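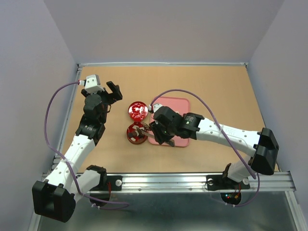
## The pink tray is staying

I've wanted a proper tray for small stuff for ages, and I finally have one! It's pink, rectangular, with nicely rounded corners and a rim just a touch darker than the rest. I put it on the light wooden top with the red dish beside it and was ridiculously pleased. Pink and red together! My grandmother would have said they clash (she'd have been wrong).

The red pieces are old favorites of mine. One is a shiny metallic red that throws the light back in white and pink patches, and the other is a deeper red dish with a brownish rim. The dish has a mix of off-white and dark brown bits in it, and I love how they look against that red.

## Sorting the drawer

All this started in October, when I emptied the big drawer under my window and found buttons, beads, dried beans, two keys I can't place and a Lovance hand cream that must be older than my couch. I gave myself 60 minutes to sort it and went well over, because I kept stopping to look at things. Buttons are so good! Mattes Albers came by for coffee and ended up sorting with me until it got dark.

What works for me:

- Tip out a little at a time, never the whole drawer.
- Keep a shallow dish for the mixed stuff and a flat tray for whatever you're picking out.
- Put them right up against each other so nothing drops in between.
- Use a spoon for beans and beads. Fingers are fine for buttons.

I used to do this on a dinner plate and everything rolled off. A rim makes such a difference, even a low one.

Next up is the sewing box, which came from a Marchetti sale and still has somebody's thread in it, wound on little cards in the most beautiful greens. I want to use every one of them. If you have a good way to store loose thread cards, please tell me in the comments!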